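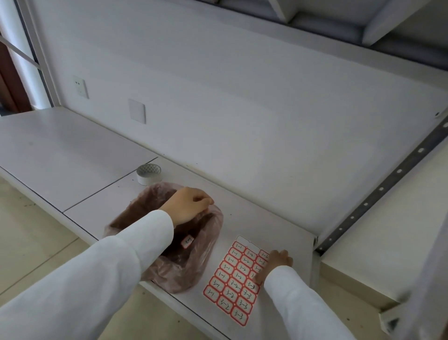 CHAPTER 15
The Cheese Course

Chapter Objectives

After studying this chapter, the student should be able to:

Describe the place of the cheese course in a full-service menu.
Group cheeses by texture and rind.
Plan a selection suited to the size and style of the dining room.
Store, temper, cut and present cheese in good condition.
Calculate the portion cost of a plated cheese course.

Key Terms

affinage, bloomy rind, cheese cart, fresh cheese, paste, portion cost, tempering, trim loss, washed rind

Opening Case: The Cart at Prallness

When Prallness opened in the river town of Fleltow, its owners placed a cheese cart at the center of the dining room. The restaurant had 65 seats and a six-course menu, and the cart was meant to give guests a reason to stay at the table between the main course and dessert. It carried 15 cheeses on most evenings. Servers rolled it to each table, named the cheeses one by one and cut portions to order.

Guests liked the cart, and reviews in the local paper mentioned it often. The accounts were less favorable. In January of the second year, the dining room manager, Brenda Lightfoot, compared the weight of cheese bought during the month with the weight sold. The restaurant had served 306 cheese courses. Close to a third of the cheese purchased had been trimmed away, dried out on the cart or thrown out when a wheel passed its best condition. The soft cheeses accounted for most of the loss. A washed-rind cheese called Plakinia, which the kitchen bought whole, was rarely more than half sold before the cut face began to crack.

Lightfoot also watched the service itself. A full presentation at the table took longer than the time allowed for it in the service plan, and on busy nights the single cart could not reach every table when the guests were ready. Some parties waited so long that they asked for the check. Others took the two cheeses they already knew, perhaps in order to let the server move on.

The owners considered removing the course altogether. On Lightfoot's advice they shortened the selection instead, trained two servers to cut and describe it, and began offering a plated version from the kitchen for guests who preferred not to choose. In her report to the owners, dated 04/09/2018, she recorded that purchases for the course over the first quarter had come to $3,594 and recommended that the figure be reviewed against sales every month from that point forward. The cart remained in use.

The case raises the main subjects of this chapter: what to offer, how to keep it, how to serve it and how to know whether it pays.

15.1 The Place of the Course

In classical French service, cheese follows the main course and comes before the sweet. The order has a practical basis. Guests who have been drinking red wine with meat may finish the bottle with the cheese, and the palate moves from savory to sweet without turning back. In British custom, cheese has often been served after the sweet, commonly with port. Many American restaurants offer cheese in either position, and a large number list it among the appetizers, where it is shared by the table before the meal.

Each position affects the kitchen differently. Cheese served as an appetizer is ordered early, in larger amounts and usually with bread, fruit and cured meat. Cheese served after the main course is ordered by fewer guests and in smaller portions, but it can be sold at a higher price for its weight. A manager should decide which of these purposes the course is meant to serve before writing the list. A selection designed for one purpose seldom suits the other without changes.

The style of the house also matters. A cart requires wide aisles, a level floor, trained staff and enough orders each night to keep the cut cheeses moving. A plated course requires only refrigeration and a cutting station. The plated course gives better control over portions, while the cart allows the guest to see and smell the cheese before ordering. Some operations use a board or a small tray carried by hand, and this may be the better choice in rooms with steps or closely set tables.

15.2 Main Groups of Cheese

There is no single system for classifying cheese. Producers, importers and teachers group cheeses by milk, by moisture, by rind, by age or by place of origin. For dining room purposes, a system based on texture and rind is the easiest to explain to guests and is the one followed in this book.

Fresh cheeses are not ripened, or are ripened only briefly. They are moist, mild and slightly sour. Young goat cheese and ricotta belong to this group.

Bloomy-rind cheeses have a white, edible rind produced by mold on the surface. They ripen from the outside toward the center and soften as they do so. Brie and Camembert are the best known.

Washed-rind cheeses are wiped with brine, beer or spirits during ripening. The rind is sticky and orange or tan in color, and the smell is often much stronger than the taste. Servers should mention this to guests who are trying the group for the first time.

Semi-firm and firm cheeses are pressed to remove moisture and aged for periods of a few weeks to several years. Cheddar, Gouda, Comté and Manchego are examples. They keep well after cutting and form the base of most selections.

Blue cheeses are pierced during ripening so that air can reach the mold inside the paste. They range from creamy to crumbly and are generally the saltiest cheeses on the plate.

Some cheeses fall between groups. A cheese may carry both a bloomy rind and blue veins, and a goat cheese that is fresh at one week may be firm and sharp after two months. The server should describe such cheeses by taste and texture and need not assign them to a group at the table.

15.3 Planning the Selection

A balanced selection draws on several groups and on more than one kind of milk. For a plated course, three to five cheeses are sufficient. The portions are arranged in order of strength, beginning with the mildest, and the guest is told where to begin.

Planning should start from expected sales. Hsieh, a supplier's term sheet often used in classroom work, lists for each cheese the smallest unit sold, the number of days it may be held whole and the number of days it may be held once cut. When these figures are set beside the number of courses sold in a typical week, it becomes clear which cheeses the operation can finish in time. A cheese that comes only in large wheels and must be used quickly after cutting is a poor choice for a small room, whatever its quality.

Season should be considered as well. Many fresh goat cheeses are at their best in spring and early summer, while some rich cow's milk cheeses are made only in the colder months. The list should be printed in a form that can be changed without expense, and staff should taste every new cheese before it is offered for sale.

The sections that follow take up receiving and storage, tempering before service, the cutting of the common shapes and the calculation of portion cost. The figures from the opening case are used again in Section 15.7.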